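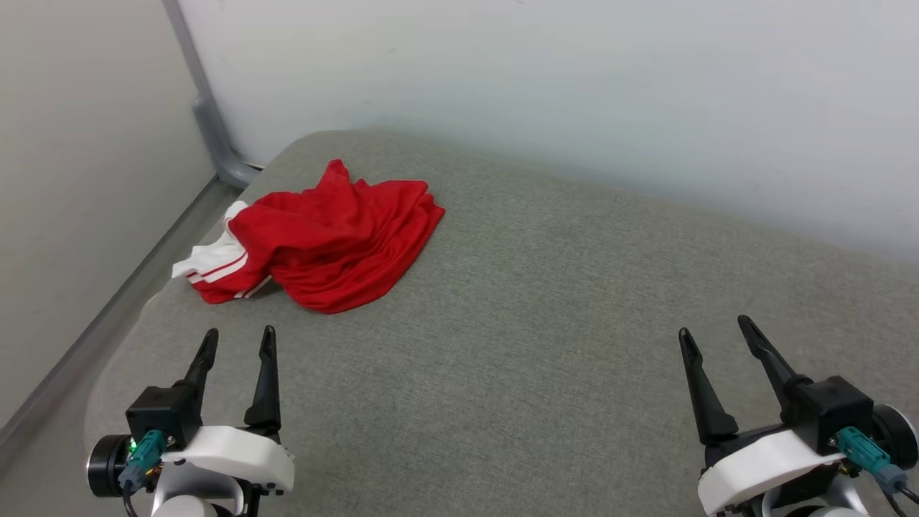 *Page last changed: 26th August, by Teresa Kalinowski*

## 3. Setting up the risers and the organ for a concert

This section covers the Denatton hall from the moment the doors are unlocked to the moment the altos start complaining about the lights. Section 2 (keys, alarm, the other alarm) comes first. If you skipped it, you already know.

You need four people who can lift and one who can read. Allow 30 minutes for the risers and the same again for the organ, which is a Brarar two-manual digital and was built by people who think pedalboards should travel separately.

### 3.1 Laying out the risers

1. Wheel the riser carts in through the side door. The front door has a step. It has always had a step.
2. Find the tape marks on the stage floor. Blue is for choir alone, yellow is for choir with orchestra. The green marks belong to the dance school and should be left alone in every sense.
3. Set the center unit first, with its front edge on the tape.
4. Unfold the legs on each side until both latches click. One click means one latch.
5. Add the outer units, working from the center. Hook each one to its neighbor before you let go of it.
6. Fit the back rail along the top row. The pins go in from behind.
7. Walk along every level with a normal, grown-up step. Tighten anything that answers back.

**Caution:** Never move a riser unit with a person on it, even if the person is a tenor and says he doesn't mind.

**Note:** With the full choir on stage we use 7 units. For the chamber group, leave off the two outermost and close the gap at the ends of the rail with the short bars. The short bars live in the canvas bag marked MISC CABLES.

### 3.2 Placing the organ

The console goes stage left, angled so that the organist can see the conductor. Shinji Ishida prefers it turned a little further than the tape suggests, and as he's the one playing it, he wins.

1. Roll the console off the ramp backward, with one person below it and one person steering.
2. Lock all the casters. The rear left one needs to be pushed down twice.
3. Slide the pedalboard in from the front until it stops. Don't kick it. If it stops early, pull it all the way out and start over.
4. Set the bench. Blocks are in the bench lid.
5. Connect the two speaker cabinets with the gray cables, left to left and right to right.
6. Plug the console into the wall outlet by the proscenium, **not** into the strip that feeds the stand lights.
7. Switch on the speakers last.

**Caution:** At the end of the night, the speakers go off first. Doing this the other way around produces a noise that was heard at the July concert during the final bow and mistaken by some of the audience for an encore.

### 3.3 Pitch and presets

The console remembers its last tuning. After any concert with the baroque players it will be nearly a half step flat, and it won't mention this.

1. Hold SET and press TUNE.
2. Turn the dial until the display reads 440.
3. Press SET again to save. The light blinks 3 times.
4. Load the choir bank by pressing 34 on the number pad. The banks on either side of it are Shinji's own and contain several things he'd like to find unchanged.
5. Play a chord on each manual and one low pedal note. If the pedal note makes the music stands buzz, move the stands.

### 3.4 Stand lights

Use the Deltura clip-on lights, one for every two singers. Run the cable along the back of each row and down the side away from the organ. Tape it wherever anybody in formal shoes might step.

**Note:** Test the lights with the house lights *down*. They all look fine with the house lights up.

### 3.5 If something doesn't work

- **Organ is silent, display is lit.** The volume pedal is closed. Open it slowly.
- **Organ is silent, display is dark.** See 3.2, step 6.
- **A riser rocks.** Check the rubber feet. Spares are in the first aid tin, with the bandages. (The bandages are in the music library.)
- **Half the stand lights are out.** Somebody has unplugged a row to charge a phone. Follow the cable until you find the phone.
- **The conductor wants everything two feet to the left.** Ask again in ten minutes before moving anything.

For organ faults not on this list, call Mounir Bouzid. For risers and anything with a latch, call Przemysław Sowa, before eight if possible. Striking the stage and loading the van are in Section 4.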